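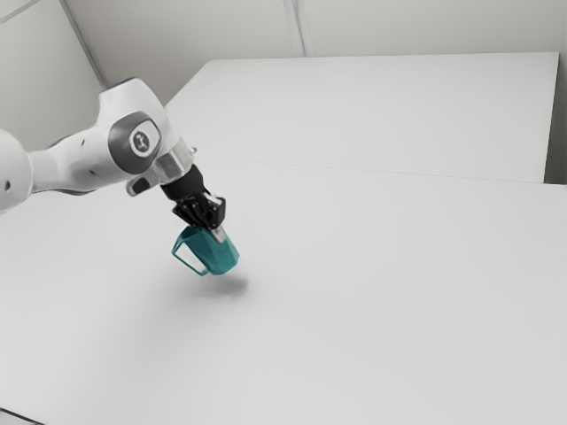 Two plain white tables, shown in a computer rendering

A table is a piece of furniture with a raised flat top, used for eating, working, playing games or holding objects. Most tables stand on legs, a central column or a solid base. They differ from desks, which usually have drawers, and from benches, which are lower and often made for sitting.

History
Early tables were made of stone or wood and were mainly used to keep goods off the floor. In medieval Europe, large households often ate at boards laid across trestles, which could be cleared away after the meal. Tables with fixed legs became more common as rooms were given settled uses.

Types
Dining tables are usually made to seat between four and eight people. Drop-leaf and gateleg tables have hinged sections that fold down when not in use. Nesting tables are made in graded sizes and stored one beneath another. Work tables may be placed side by side to form a larger surface, provided that their tops are of equal height.

Collections
The Jornstead Furniture Museum holds 39 tables, of which seven are on permanent display. Its catalogue, edited by Ildikó Illés, sorts them by the form of the base. Item 2135, a gateleg table from the Flestard workshop, has five legs and was restored after damage to one leaf.

See also
Bench
Desk
Trestle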